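Open Day at the Kunbridge Workshop: Gallery

Divgate opened the Kunbridge workshop to visitors in October. Doors were open from 10 a.m., and groups went around the stations in turn, starting with the handheld gripper tables and ending at the Sosix arm cell at the back of the hall. Five stations were running. The Hendricks conveyor was down for a belt change and could be viewed with its covers off.

Handheld grippers, table 2. Operators work with two-finger grippers held by the handle. Each take starts with the fingers open and the object set down on the far side of the table. Visitors could try a set of takes after a short briefing. Tabletops are covered in white to keep the background plain, and the room lights behind the tables are kept low.
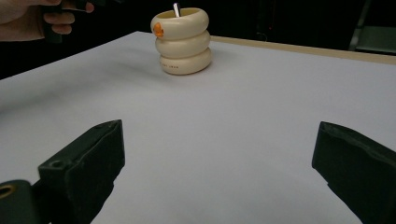
Table 2, gripper open. Cream stacked-ring cup with a thin metal rod standing in it, toward the back of the table.

The object shelf for the handheld tables holds 62 household items. Cups, lids and small boxes were in use in the morning; soft items went out after lunch. Staff changed the object between groups, and a log sheet at each table gave the item number and the start position.

The Sosix cell ran a fixed pick-and-place cycle behind the guard fence. Cycle count per demonstration was set to 100, after which the arm parked and questions were taken at the control desk. The cell program and the station map are available from the Divgate front office on request.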